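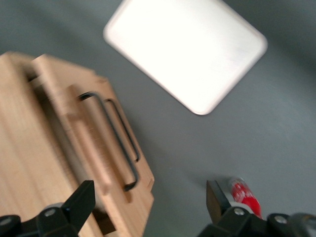 Planning the second two-arm station: what to put in the request

The equipment request for the Zunditport lab closes in December. Groups that want a second tabletop station with two arms should send their line items to Laurinda Falcão before then. The notes below come from the purchase of the first station and from its running costs since. Most of the trouble with that purchase was in the small lines.

Arms and grippers

The quote from Larkow covers two arms, two controllers, mounting plates and the cables between them. It does not cover grippers. Those are quoted separately by Petersen, and the coupling flange is a third line that was left off our first order. Joana Amaral has the correct flange part numbers and will check any draft against them.

Buy one spare set of gripper fingers per arm with the original order. Fingers are wear parts. They scrape along the tabletop whenever a flat object has to be picked up by its edge, and the tips round off well before anything else on the gripper needs attention. Spares bought later carry a separate shipping charge and the same lead time as a new gripper, at present 13 weeks.

Larkow asks for a joint inspection at 1,000 operating hours. It can be done on site by their technician or by sending the arm back. Budget for the on-site visit. Sending one arm back stops both, as none of our current tasks can run on a single arm.

Wrist cameras

Each arm needs its own camera at the wrist, plus a fixed one with a view of the whole table. Three points for the spec:

Exposure. Low-cost cameras smear when the wrist moves at working speed. Wood grain goes first, then thin parts such as a wire handle. Ask for the shortest usable exposure at the light level you actually have, in writing, and ask for a sample recording taken from a moving arm.

Cable. The camera cable has to follow the wrist through its full travel. Order the high-flex version and add enough length for a free loop at the gripper. Standard cable was used on the first station and was replaced within its first year.

Mount. The Maro bracket fits our flange and leaves the screws on the finger housings within reach. Eetu Hyvönen tested one other bracket, and the camera had to come off every time the fingers were changed.

Table, lighting and floor space

A matte gray top is preferred. It costs a little more than the white laminate in the catalog, but it gives far less glare and pale objects stand out from it. A white tray on a white top is hard to segment, and we spent more on staff hours working around that than the better top would have cost.

Put lighting in the request as its own line. Two diffuse panels per station is the working figure. Ceiling light alone leaves lighter and darker patches on the tabletop, and these shift when an arm passes under the fixture.

For floor space, allow clearance behind the table for the connectors at the back of each base. Salvador Abreu measured the bend radius of the bundled cables and recommends that the table not be pushed flush against a wall unless the bases are moved forward. Moving the bases forward costs reach at the near edge. 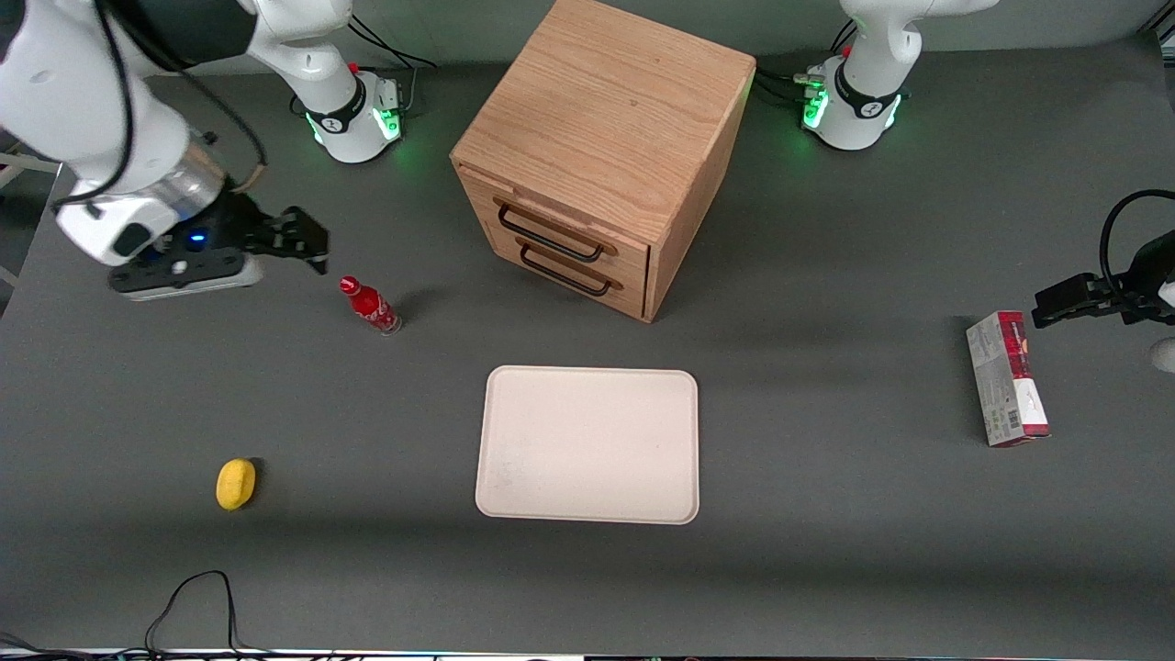
Two-arm station with drawer cabinet, bottle, tray and boxed goods on the table. The right gripper is near the bottle, the left near the red-and-white box.

Test objects

This line is usually forgotten and then paid out of petty cash. The objects are cheap, but they do need to be the same from one month to the next if results are to be compared. The request should name them and give a quantity for each.

Drawer cabinet: wood, two drawers, black bar handles. Buy two from the same batch. Handle spacing varies between batches, and a grasp tuned on one will miss on another.

Tray: flat, rectangular, rounded corners, low raised rim. Buy 10. They stain and the stains are picked up by the cameras.

Bottles and boxed goods: grocery items, replaced as needed. Packaging gets redesigned without warning, so keep one unopened item of each kind in the cupboard as a reference.

Small items: something rounded in a bright color and something narrow and cylindrical, at minimum. The narrow ones are the better check on finger alignment.

Staff time

Henrique Godinho kept hours for the first installation. Mounting and wiring went close to plan. Calibration of the wrist cameras against the fixed camera did not, and took some 6 working days against the two allowed. Use the larger number. Calibration also has to be repeated whenever a wrist camera is removed, which is the main argument for the bracket named above.

Operator training is included in the Larkow quote for two people only. A third place is charged at full price. If your group expects to share the station, agree on the names before the order goes in.

What to send

One page per group is enough. List the items by supplier, with the quote attached, and mark each line as required at installation or required within the first year. Put fingers, cables and test objects in the first category. Inspection goes in the second unless you plan to run evening shifts, in which case you will reach the hour limit sooner and it should move up.

Quotes from Petersen are valid for a shorter period than those from Larkow. Request the Petersen quote last so that both are still open when the order is placed.

Questions about part numbers go to Joana. Questions about bench space and power go to Salvador.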